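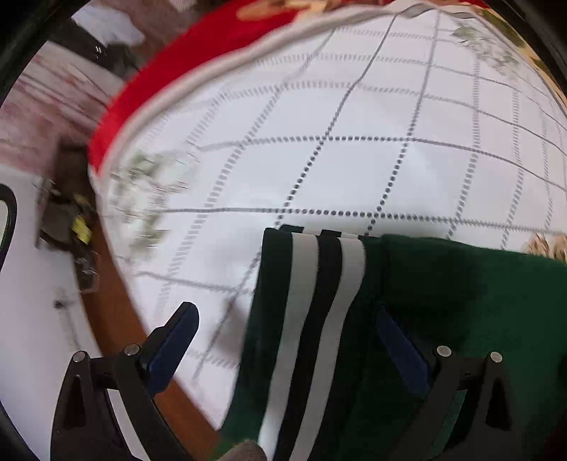

Subject: Re: [Lotstead Swap] Bulk lots vs. single pieces – what's working for you?

On 31st March a list member wrote:

> Hi all, pretty new here. I've been selling used clothes out of my
> spare room since November and I keep going back and forth on this.
> Do you list everything one piece at a time, or do you bundle it into
> lots and let it go cheap? Singles bring in more but I'm drowning in
> listings. Also, does anyone still bother with sportswear? Mine just
> sits there. And how do you store it all without losing your mind?

Hi, and welcome to the list!

I've gone back and forth on this too, so take all of this as one person's habits. I used to be strictly singles. Every T-shirt got its own listing, its own measurements, its own little paragraph about the collar. I got up to over 1,000 live listings one winter and it was miserable. I'd sell something and then spend half the evening hunting for it, and twice I had to write to a buyer and say sorry, I can't find your sweater. (One of them turned up later in the bin with the curtains. I have no explanation.)

Now I split things at the door. If I think a piece will bring $20 or more by itself, it gets its own listing. Everything under that goes into a lot, sorted by size and by type, and I don't agonize over it. My lots go mostly through Plultitora these days because the buyers there seem happy with mixed brands, and I don't get the endless "can you take out the blue one" messages I used to get on Rangel. Rangel is still better for coats, in my experience. No idea why.

On sportswear – yes, I still bother, but I'm picky. Leggings I've pretty much given up on, there are just too many of them out there. Track jackets and track pants move well for me, especially the older styles with stripes down the side, and especially in colors that aren't black. Do check the elastic before you list! I stretch every waistband and cuff a few times and listen for that crackly sound. If it crackles, it goes in the rag bag. Same for the shiny coating inside old windbreakers, which flakes off all over everything and will get you a return every single time.

Put the flat measurements in too. Sizing on that stuff is all over the place and a tag that says medium means next to nothing.

Storage: I use see-through tubs, numbered, and the tub number goes in the private notes for the listing. That's the whole system. I tried a fancy one with color codes and a spreadsheet that had 1,970 rows by the time I quit on it, and I was spending more time feeding the spreadsheet than selling clothes. Fold flat and stand things on edge like files so you can flip through them. Knits at the bottom, and no hangers except for coats and anything pleated.

Somebody was asking a while back about the Clarken steamer, the small upright one. I've had mine through two winters and I like it fine, but the hose is short and it spits when the tank gets low. Keep a towel under it.

One more thing on the drowning part. Set yourself a number for how much you'll keep in the house and when you hit it, stop buying. I'm bad at this. Mine is 2,000 pieces and I have sailed past it more than once after a good estate sale.

I have a tub of kids' winter stuff, mostly snow pants and a few fleeces, that I'd gladly trade for women's denim in any size. Write to me off list if you're interested – I can ship or bring it along to the spring swap.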